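Clarow Road Closures and Detours, data card

Version of 27 Mar 2021

What is in the data

Clarow is a collection of road closure notices and the detours which were signed for them. It has 469 closures in the town of Handummont and on the roads leading to it. Each closure is one row in closures.csv. The detours are in a second file, detours.csv, and the two are joined by the field closure_id.

Fields in closures.csv

closure_id: number, never used again after a row is removed
road_name: as written on the notice
start, end: local time, 24 hours
reason: one of works, event, weather, other
bus_affected: yes, no or empty

Empty in bus_affected means that we did not find the information. Please do not read it as "no".

How it was collected

Hertta Lappalainen and Kauko Juntunen copied the notices by hand from the town's notice board and from the printed bus bulletins. Paavo Keskinen checked 300 of the rows a second time. When the notice and the bulletin gave different hours, we kept the hours of the notice and wrote the other ones in the column remark.

Known problems

Closures shorter than 30 minutes are mostly missing. Three detours have no end point. Road names in the Sjöberg district changed in August, and both the old and the new names appear. 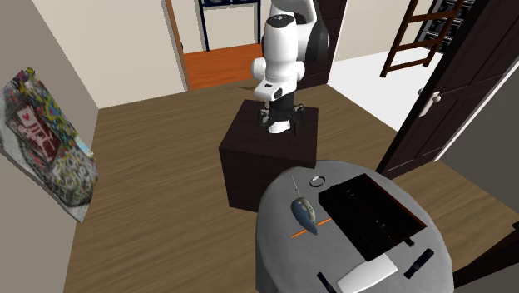
Robot arm over a dark wooden pedestal (computer rendering).

Use and contact

You may use the data for study and for maps, also commercial ones, if you name Clarow as the source. It is not suitable for live navigation. Corrections go to Seija Riihimäki, with the closure_id in the subject line. The loading script expects UTF-8 and a comma as separator.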